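Workshop tips: software for a cloth-handling gripper

Notes collected at the Prekcombe bench, last revised Oct 5, 2020. They assume a two-finger gripper, a wide-angle wrist camera and a control PC that is already talking to both. Corrections go to Kaja Mockus.

Camera and exposure
Lock the exposure before you start logging. Auto exposure shifts when a pale sleeve or a bright wall comes close to the lens, and the cloth mask shifts with it. Ceiling lights reflected in glass will pass a simple brightness threshold. Mask those regions out in the config file.

Calibrate with the fisheye model. The pinhole model fits the center of the view and fails toward the rim – you will see it as markers that slide when the wrist turns. Redo the calibration after any lens cleaning.

Markers
Print on matte paper and leave the white border on. A marker trimmed to the black will be dropped by the detector at steep angles. Measure the printed square with calipers and enter that number, not the one in the PDF. Our 80 mm sheets have come off the office printer undersized more than once.

Reject any pose that jumps more than 10 mm between frames. Hold the last good one and write a flag to the log.

Grasping knits and towels
Pick a color that is far from the housing and the walls. Gray cloth on a gray gripper wastes an afternoon of mask tuning.

Close on position first, then switch to force. Cloth gives almost no signal at first contact, and a force-only close tends to stop late. Zane Bite's script in the Wodstead folder does the switch in one call.

Plan the approach for the fold, with the fingers on either side of a ridge. Flat cloth needs a different routine (see the Plirnska page).
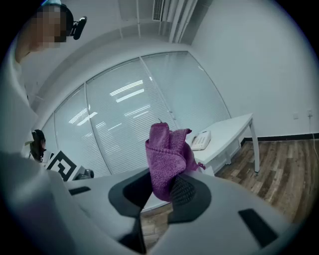
Purple knit cloth pinched between the finger pads, bunched up above the grip.

Fit a bounding shape to the cloth after the grasp and pass it to the planner. A planner that knows only the fingers will drag the cloth across whatever is on the table.

Logs
Store joint states and images against one clock. Number the runs and never reuse a number, including for aborted ones. Run 1114 exists twice on the old drive and neither copy can be trusted.

Keep the raw images. Masks can be rebuilt overnight; raw images cannot.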